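Rev. 3, 5 May 2022. Replaces the March sheet, which had the left and right jaws swapped in the cable drawing. Apologies to everyone who followed it faithfully.

## 4. First session with the Turnel hand-held gripper pair

You should have finished Section 3 by now, meaning both grippers are charged, both show a steady green light, and the Pleron recorder has stopped beeping. If it is still beeping, go back. It will outlast you.

### 4.1 Before you pick anything up

1. Wipe the finger pads with a dry cloth. Do not use hand cream first and then wonder why things slide.
2. Squeeze each trigger all the way and let go. The jaws should close evenly and spring back open. If one side lags, see 4.4.
3. Put the wrist strap on. We know. Put it on.
4. Press and hold the recorder button until you hear two short tones. One long tone means the card is full, usually of somebody walking to the kitchen.

**Note:** The recorder starts on the second tone. Anything you say about this manual after that point is kept.

### 4.2 Setting the jaw zero

The recorder needs to know what "open" and "closed" feel like on your particular unit. Skip this and every cup in your recording will be logged as slightly wider than a cup.

1. Hold the gripper level, pointing away from you.
2. Open the jaws fully and press **Z** once.
3. Close them with nothing in between and press **Z** again.
4. Open and close 10 times at an ordinary pace. The display counts along with you, so you are free to think about lunch.
5. Check the reading. Anything under 200 is fine. If you get error 153, the jaws moved while you were pressing **Z**. Start over from step 1.

**Caution:** Keep fingers, sleeves and necklaces out of the linkage. It won't take a finger off, but it has a good memory for skin.

### 4.3 Choosing a first table

Hye-jin Pyo, who wrote the Sarnley training notes, wanted this part to say "a clear, uniform work surface with controlled lighting." Customers then spent an afternoon looking for one. Use the table you have.

1. Pick a table you can reach across without leaning on it.
2. Leave more than one kind of object on it. Mixed sizes are good.
3. Sit or stand so both elbows can move.
4. Start with the jaws open and empty, then hold still until the light blinks.
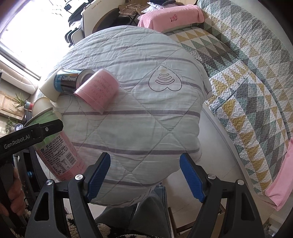

The start pose is worth practicing a few times before you try to lift anything, as most rejected takes go wrong right there. Keep both jaws in view with a clear gap between the pads, and bring the gripper up to the table from the near side. A wrinkled quilted cloth is no problem, and neither are containers crowded together at one side, with a cup lying at an angle and a pink cylinder tipped over a little way off. Leave fallen things as they fell. A tidy row of upright cups makes for a dull recording, and the software has seen plenty.

If the table is next to a big bright window, turn so the window is off to one side. Curtains help. Buying curtains is not covered by the warranty.

### 4.4 When a jaw lags

1. Switch the unit off.
2. Look for fluff around the pivot pins. It is nearly always fluff.
3. Remove it with the small Peeters brush from the lid pocket.
4. Switch on and repeat 4.2.

Do not oil the pins. Vilém Slanina on the service desk can tell by the smell, and he will write back at length.

**Note:** Replacement pads are sold in pairs. Change both, even if only one looks tired.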